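**Desk clutter: what do you let live on your desk permanently?**

**plumandpaper** wrote:

Hello everyone, I've been reading this board for months and finally have something to ask. I work from the small back bedroom at a plain gray desk, and over the summer it has turned into the place where everything in the apartment comes to rest. Books I'm reading, books I mean to read, books I finished and feel guilty about shelving. Then the drinks, because I'm a person who opens a tea, forgets it, and opens something else (my mother did the same with coffee, there were mugs in the linen closet).

I'd like to get the whole thing settled before October, when I start a bookkeeping course in the evenings and will need room for a real paper ledger. The trouble is that I *like* a bit of company on the desk. Whenever I clear it completely I end up working at the kitchen table instead.

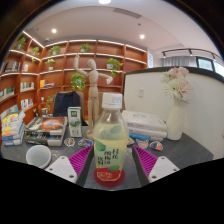 *The desk on August 19, 2025. Bottled drink in the middle, mannequin waving hello from the back.*

The books go on a good deal further than they look, I'm afraid. What would you keep, and what would you send away? The mannequin is staying, so please be gentle with him.

---

**Birham_Attic** wrote:

Welcome! First of all, the mannequin is wonderful and I would fight anyone who told you to put him in a drawer. With that arm up he looks like he's hailing a cab.

My honest vote is that the books go. All of them, both piles. I had the same thing for years and I told myself I was "between shelves," and then I moved every last one to a bookcase in the hall and kept a single book on the desk, the one I was reading that week. You'd be surprised how much bigger the desk gets. I also think flat stacks are a trap, because whatever you want is always at the bottom, so you pull it out and the rest slides and you just leave it like that until Christmas.

The cup lying on its side made me laugh, I have one that lives exactly like that.

---

**ginting_jo** wrote:

I'm going to disagree with Birham, with love. If the books go to the hall she'll never open them again! I have 168 books in my hall and I could tell you about maybe a dozen. The ones on my desk I read.

What I'd do is stand them up. Get a pair of heavy bookends and put them along the back edge, spines out, and when the row is full, one has to leave before another can come in. Mine holds 11 if I don't let any cookbooks on, and that has been the right number for a long while now. The dark one with the orange and red picture on the cover is so handsome I'd be tempted to face it outward, like they do in the shops.

It's the drinks I would be strict about. A bottle and a carton and a cup is a picnic.

---

**Birham_Attic** wrote:

A dozen out of 168 is a very good argument for owning fewer books, Jo, but I'll leave that alone, we've had this conversation before and it got long.

---

**trarkus** wrote:

Agree with Jo on the drinks. I ruined a tax return and a perfectly nice wool blotter with a bottle of juice, cap sitting right next to it. Since then I have a little side table, knee height, to the left of the chair, and anything liquid goes on that. It took me 2 weeks to stop reaching for the desk out of habit, and I still slip when I'm on the phone. If you're going to have a paper ledger out I would really, really think about it. Ink and drinks are no friends.

A tray is the cheaper way to do it if there's no floor space. Anything with a lip.

---

**Misaki Kamata** wrote:

Moderator here, just chiming in because I love these threads (and because I moved this one over from Kitchens, where it landed by mistake).

I don't think either pile has to vanish. Take everything off, wipe the desk down, and then put things back only as you reach for them over a few days. Keep a box on the bed or the floor for the rest. By the end you'll see which books you went back for, and you won't have had to make any big decisions in one afternoon, when you're tired and dusty and everything seems precious. I did my sewing table that way and found out I hadn't touched the pincushion I'd been guarding for years.

As for the mannequin, could he go at the front corner, where you'd bump his arm into a new pose now and then? Mine holds my reading glasses.

---

**plumandpaper** wrote:

Oh, these are lovely, thank you all. I've rinsed the cup and I'm going to try Misaki's box, with Jo's bookends for whatever comes back out of it. Birham, I'm sorry, I know you're right about flat stacks, but the hall is so dark and there's a bicycle in it.

Trarkus, I've measured and there is room for a side table if I shift the chair over a little. Does yours wobble at all? I have a plant stand I could use, 100 percent free, but it leans.

---

**trarkus** wrote:

Mine is steady, it's an old footstool with a tile glued on top. I wouldn't trust a leaning one with tea. Fold some cardboard under the short leg and try it with water first.

---

**ondar** wrote:

Don't use cardboard, it goes soft as soon as anything spills. Cork is better. You can slice up a wine cork with a bread knife.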